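# Shelf tidying (household robotics)

**Shelf tidying** is the chore of moving loose things between a basket or bin and a shelf, each to a spot where it will stay put. It is often named as a job that home robots are close to doing. The evidence for that is thin.

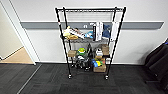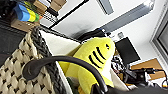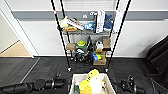
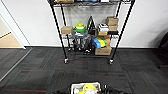
## Why it is hard

Boxes have flat sides and hold their shape. Plush toys do neither, and wire shelves catch on fabric. A person fixes a bad grip without thinking about it, while a machine may need several tries or let go too early. Baskets add trouble of their own: the walls limit how a gripper can come in, and handles get in the way.

## Claims and results

Makers tend to report success per grasp. A household cares about the whole job, start to finish, with no one standing by. The Plulura trial, run in Plarkthorpe in January, logged 442 full attempts at clearing a basket, of which 348 ended with every item on a shelf. Its report did not say how often a person had reset the basket between attempts — a gap that makes the figure hard to use.

Jörg Rothe, a critic of such trials, has argued that a score earned on one shelf says little about the next. Kaler and Pacheco, two firms working on the same chore, have each promised a home version. Neither has published results from a lived-in house. Pacheco's training set of about 2,000 runs was recorded in only 2 rooms.

## See also

- Laundry folding
- Dishwasher loading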